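分解セルの作業基準を改訂しました（3月版）

ゼルデール事業所の分解セルで使っている作業基準書を改訂しました。対象は、使用済みデスクトップPCをロボットで解体する工程と、その前後の人手作業です。セルに入る人、プログラムを触る人、搬入を担当する人は、次の作業までに新しい版を読んでください。旧版の印刷物はセル脇のファイルから抜いてあります。手元にコピーを持っている人は廃棄をお願いします。

主な変更点は次のとおりです。

電源ユニットの扱い
搬入前に電源コードを抜き、抜いた時刻を受入票に書きます。コードを抜いてから90分たっていない筐体はセルに入れません。これまでは「十分に時間を置く」という書き方で、班によって解釈が分かれていました。電源ユニットは箱のまま取り外し、ケースは開けません。ロボットにも人にも同じ扱いを適用します。ラベルをはがしたり、上から別のシールを貼ったりすることも禁止です。型番の読み取りは取り外しの前に済ませます。

ケーブル
グリッパーでケーブルの束をつかんで引く動作は、プログラムから削除しました。コネクタは本体をつまんで抜きます。つまめない位置にあるものは人が外します。結束バンドの切断も当面は人の作業です。2月までの記録を見直したところ、停止の原因で一番多かったのは指先へのケーブルの巻き込みでした。

把持力と速度
筐体の内側に指先が入っている間は、速度を低速設定に固定します。把持力の上限は部品の種類ごとに表にしました（付表3）。基板に対しては、つかむ動作も押さえる動作も登録していません。必要になった場合は、リーゼンエントリーの様式を使わず、変更申請として出してください。

セルへの立ち入り
教示中に柵の内側に入れるのは2名までです。1名は必ずイネーブルスイッチを持ち、もう1名はロボットと筐体の間に立たないこと。手首カメラの映像を確認する人は柵の外の端末を使います。画面を見ながら中で作業することは認めません。

指先の点検
1,000サイクルごとに、指先の摩耗とボルトの緩みを確認します。点検表はQuanの保守画面から出せます。ボルトに緩みがあった場合は締め直して終わりにせず、どの位置のボルトだったかを記入してください。交換部品はこれまでどおりCisarから取り寄せます。

今回の改訂は、ルッツ・ラトイエンさんとザン・ライさんが原案を作り、Bimgateのアルネ・ブランデスさんに外部の目で読んでもらいました。ブランデスさんからは、受入票と作業記録の番号が別体系になっている点を指摘されています。番号の統一はシステム側の改修がいるため、今回は見送りました。それまでは作業記録の備考欄に受入票の番号を書き写してください。

現場からは、90分の待ち時間で午前中の処理が詰まるという意見も出ています。搬入担当のヨゼフ・フルーンさんと相談し、翌朝の分は前日の夕方にコードを抜いて棚に並べることにしました。棚の札は、待機中が黄、搬入可が緑です。札のない筐体は待機中として扱います。

読み合わせは各班の朝礼後に行います。所要時間は短めですが、付表3だけは全員で確認します。欠席した人は班長に申し出て、署名欄を埋めてからセルに入ってください。基準書についての質問はリエン・ハウさんまで。 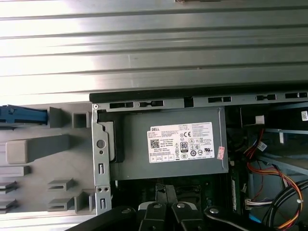

デスクトップPCの筐体内部とグリッパー。中央が電源ユニット。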